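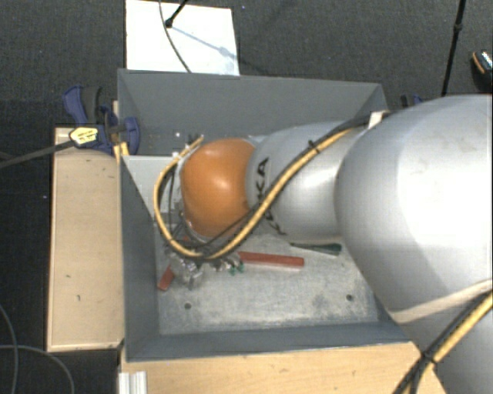

The KUKA over the gray bin, red and green pieces on the floor of it.

Bin picking data - frequently asked questions
Last edited 25 Jul 2026 by Nelli Nurmi. Quick update between runs, sorry for the gaps.

What is this page for?
People helping with collection at Sturnenow, and people at Trendthorpe who get the files afterward and then write to me asking what's in them. Read it before you write. Please.

What are we collecting?
Grasp attempts. One arm, one bin, a handful of parts. The arm goes in, closes on something, tries to lift. We save the camera view from before the attempt, the pose it picked, the force readings and whether it came up with a part. One attempt = one example.

How many so far?
1399 attempts in the main set. 344 of those are marked success. Yes, that's low. Early attempts were mostly random poses and random poses mostly miss.

So are the misses thrown out?
No!! Keep every miss. The model needs them as much as the hits, and Trendthorpe has asked twice now for us to stop cleaning them up. Only delete an attempt if the log is broken (no force file, or the camera view is from the wrong attempt).

What counts as a success?
Part is in the fingers at the top of the lift and still there after the pause. Dropped on the way up = fail. Two parts at once = success, plus the tag "double". Picked up by a corner and swinging around, still a success, tag it "loose" if you have time.

What if it grips the bin wall?
Fail, tag "wall". Then check that the clamps at the bin corners are still tight. If the bin shifted even a little, stop and redo the bin calibration before the next attempt.

Do I place the parts by hand?
Only at the start of a session. Tip them in from the tub and don't arrange them. People like to lay long bars out neatly in the middle and then we get a whole batch of easy picks. A bar up against a wall is fine. Leave it.

How often do I re-shuffle?
Every 14 attempts, or when the same part has been missed three times in a row. The Flarnilside script beeps when it's time. If it doesnt beep, restart it, it has lost count.

Can I swap in other parts?
Ask Ulla Partanen first. New parts go in a new set with their own name. Somebody mixed them in the spring and it took almost 9 days to pull the two apart again.

Where do I put the cables?
They're tied along the arm already. Look them over before you start the run - the yellow one especially, down by the wrist, where there's a loop. If a tie has slipped or the loop looks bigger than you remember, hit pause and get somebody. Don't re-tie it yourself with the drives on.

Can I reach into the bin while it's running?
No. Pause, wait for the light, then reach. Same for leaning over to get a better look.

Lights on or off?
On, ceiling lights only. Blinds down. The metal parts of the tool shine and so does the orange joint, so write the lighting in the notes if you changed anything at all. We do want some variation later, a September batch is planned with side lamps, but not mixed into this one.

Who labels the attempts?
Force readings give a first guess, then a person checks it. Takes a few seconds each. Do your own session the same day. Labels left over for somebody else are the ones that end up wrong.

I labeled a bunch wrong, now what?
Don't edit the file. Add a line to corrections.txt with the attempt number, the old label, the new label and your initials. I merge them when I merge them.

The arm stopped mid-attempt and the screen says joint limit?
Happens near the right side of the bin. Clear it, send the arm home, mark the attempt "aborted". Aborted ones don't go in either count.

Can I use the data for my thesis / demo / poster?
Probably. Ask Ulla, say which set and wich version. The version is in the folder name.

Something missing here?
Write it on the sheet by the door and I'll add it when I get to it. Still to come: how to export to Trendthorpe's format, what to do when the disk is full.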